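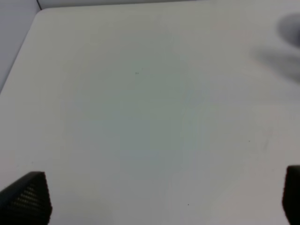 The gripper stopped responding again on Wednesday, two hours into the run. No alarm, no error on the pendant. The controller log just shows the same position value repeated 1,287 times while the fingers stayed open.

Valentin Ilie swapped the cable first and it made no difference. Then I lowered the speed limit to 30 percent and hit the stop button, and the arm took about 800 milliseconds to react. I don't like that number at all.

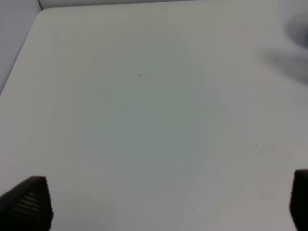
Fingers open over the table, nothing between them.

Until Grilau sends a new control board, the power stays off whenever anyone is within reach.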